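Last updated: 2019-08-26

Gripper dropped a hanger, then closed on my thumb - fault or my own fault?

ridgeline_dan
OK so I need some opinions before I go back to work on this thing. We've got a two finger gripper we use for picking up household stuff off a table, hangers mostly, some folded things. Controller is a Genport, fingers and housing came from Flotent. It has been great until this month. On cycle 854 of a long run it closed on a hanger, lifted it, and let go halfway up. Fine, that happens. I hit pause on the pendant, reached in to move the hanger, and the fingers closed on my thumb. Not hard enough to break anything but I have a lovely purple nail and I was stuck for a good six seconds until my coworker slapped the e-stop.

The pause light was on the whole time. I'm certain of that.

Same kind of pick, fingers open, so you know what sort of object and how much room we're talking about:

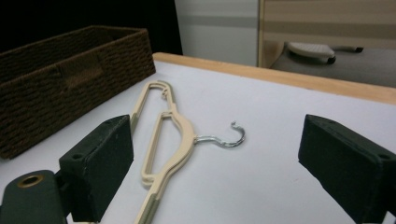
Replies

mamadik_user
Ouch! Glad you still have the thumb. First question - does pause on your setup cut power to the fingers, or does it only stop the arm? On our Mamadik cell those are two separate things and it took us a long time to notice. The arm freezes and the gripper happily finishes whatever command was sitting in its queue. Sounds exactly like what you got.

ridgeline_dan
Huh. I always assumed pause was pause. The manual says "motion is suspended" and I read that as everything.

tbolt
I'm going to be the grumpy one. Pause is never a safe state, on any machine, ever. You reached between powered fingers. The controller might have a bug, sure, but that's not why you got pinched. E-stop first, then hands.

ridgeline_dan
Fair, and I've said the same to myself a few times. But I'd still like to know why it moved!

clegg_fan
tbolt, I get where you're coming from but that's a bit harsh. If the light says paused and the thing moves, the light is wrong. People are going to trust the light. We run a Clegg and the fingers go limp when you pause, so it can be done.

tbolt
And if they go limp, it drops whatever it's holding on your foot. Pick your poison. Limp isn't automatically safer, and I wouldn't want a heavy part up there when somebody pauses it.

clegg_fan
It's a clothes hanger.

tbolt
Today it is.

Dardo Cáceres
Different angle. I'm more interested in the drop, and I suspect the two are the same problem. Do you have a retry turned on? If the gripper thinks it lost the object it will queue another close. So it drops the hanger, queues a close, you pause the arm, and the close is still waiting there. You'd get a delay and then a snap.

On why it dropped in the first place: that hanger is two thin rails with a big gap between them, and you've got wide flat pads. There's not much for them to squeeze. Also the hook pokes out sideways, so the weight isn't even, and it can twist once it's off the table. What does your log say about finger force at the drop?

ridgeline_dan
Retry is on, yes. I turned it on in July to get through long runs without babysitting it. Pulled the log just now. Force falls from 67 percent to nothing in one step, then there's a line that says RETRY PENDING, and the pause comes after it. So Dardo, I think you nailed it.

mamadik_user
There you go. Turn off retry and see if you can reproduce it with a foam block in there. NOT your other thumb.

ridgeline_dan
Ha, no. Foam block it is.

Back again. Retry on, foam block, paused right after a forced drop - it closed on the block every time. Retry off, same test, nothing moved. So pause doesn't clear the queue on this firmware. I've sent it to Genport with the log. For now retry stays off, I wired the gripper supply through the e-stop circuit, and there's tape on the pendant that says PAUSE IS NOT OFF.

tbolt
Good. Was it already through the e-stop circuit or not? You said your coworker's e-stop released you.

ridgeline_dan
It stopped the arm and dropped the command, and the fingers opened. Supply was still live though, I put a meter on it. That part bugged me more than the thumb.

tbolt
Yeah, that would bug me too. I take back some of the grumpy.

clegg_fan
How many cycles on those pads by the way? Ours got slick at nearly 4,000 and started losing thin stuff.

ridgeline_dan
No idea, they were on there before I started. I'll order a set and post if the drops stop.

Contact us | Copyright 2019 | Back to top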